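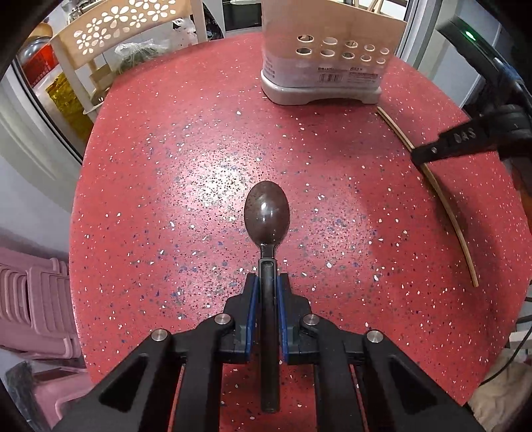
4.2 Where the clean cutlery waits

Figure 3. Round red table with terrazzo-like flecks, with a spoon and a beige cutlery drainer. The label is still on the front of the drainer.

In the kitchens of our study, the washed spoon rarely goes directly from the sink to its final place. It stops first somewhere in between, and this stop can be long. We call this the waiting place. In the flats of the Watside estate it was most often the table where people also eat, and much less often the counter beside the sink, which the tenants described as too narrow and always taken by the kettle or the rice cooker.

Figure 3 shows a table of this type. The drainer stands on the table top itself, and a dark brown spoon with a glossy bowl lies in front of it. Its upper panel is perforated with rows of round holes, and a grey base raises it slightly off the surface. The printed label with barcode has not been taken off. We met labels of this kind in many households and at first we did not record them. Bianka Mészáros, who coded the first set of visits, proposed to add them as a separate item, and we went back through the notes for this purpose. Tenants gave different explanations. Some said the glue leaves a grey mark which is worse than the label. Others had simply stopped to see it.

A round table makes a particular difficulty for the waiting place. It has no corner into which a drainer can be pushed, so the object takes a piece of the edge where a person could sit. In the interviews this was discussed in terms of seats: "the drainer has its own chair," as one tenant told Hemant Solanki during the Saturday visits. Stacking chairs, such as the pink plastic ones beside the table in Figure 3, partly answer this. When only two persons eat, the remaining chairs stay in the stack and the drainer keeps its side of the table. When family comes, the chairs are taken down and the drainer must travel, usually to the top of the fridge or to the floor of the balcony.

The colour and pattern of the surface were also mentioned more than we expected. A speckled top was valued by the older tenants because crumbs and drops of water do not show on it. The same property was criticized by their daughters and daughters-in-law, who wanted to see if the table was wiped. Ritu Solanki noted that this disagreement was spoken of with good humour in most homes, but that it decided who wiped the table after dinner and with which cloth.

We do not claim that the eating table is a poor place for drying. Tenants who used it had reasons which are consistent with the size of their kitchens, and several of them had tried a rack over the sink before and given it up. What we want to underline is that the survey form used in our pilot asked only for "storage of cutlery" and offered two answers, drawer or container. Neither of them describes a spoon which lies beside the drainer between one meal and the next. In the revised form the question was divided, and the position of the spoon at the time of the visit is now written down before the tenant is asked anything about it.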